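Cleaning and Re-Seating the Finger Pads on a Hand-Held Gripper

If you use a hand-held gripper for recording grasps, sooner or later you'll notice the fingers aren't holding quite the way they used to. Books slide, bottles tip, and you start squeezing harder than you should. Before you order a whole new set of fingers (I have done this, and I was sorry when the bill came!), give the pads a good clean and check how they sit on their mounts. I do ours every 600 recordings or so, and it takes less time than a pot of coffee.

You'll want a soft toothbrush, a small bowl of lukewarm water with a drop of dish soap, a lint-free cloth, a screwdriver that really fits your screws, and a saucer to keep those screws in. Please don't skip the saucer.

Start by switching off the recorder and unplugging anything that's plugged in. Open the fingers all the way and lay the tool on a folded towel with the pads facing up. Back out the screws on one finger mount, lift the finger away, and leave the other side alone for now. Doing one at a time means you always have a finished side to compare against, and you'll be glad of it when you can't remember which way the wedge faces.

Dip the brush, shake it nearly dry, and work along the ribs, never across them. Dust and paper fibers love to settle in those little grooves, especially if you record around books. Wipe with a damp cloth, then a dry one, and let the pad air out for a couple of hours. Keep alcohol away from it unless the maker of your pads says it's fine.
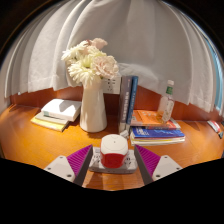 When you put the finger back, start both screws by hand before you tighten either one. Snug them up a little at a time, going back and forth, and stop as soon as the mount quits moving. These are small threads in a light part, and it's awfully easy to strip them by being thorough.

Now do the other finger the same way. Once both are on, close the gripper slowly over a strip of plain paper and give the paper a gentle tug. It should resist evenly from top to bottom. If it swivels, one pad is meeting the other at a slant, so loosen that mount a touch, close the fingers to line them up, and tighten again while they're closed.

Last of all, make a short test recording with a few everyday things, something soft and something slick, and watch it back. If your software keeps an open and closed position, run that calibration again too. I write the date on a bit of tape inside the case lid so I know when the next cleaning is due.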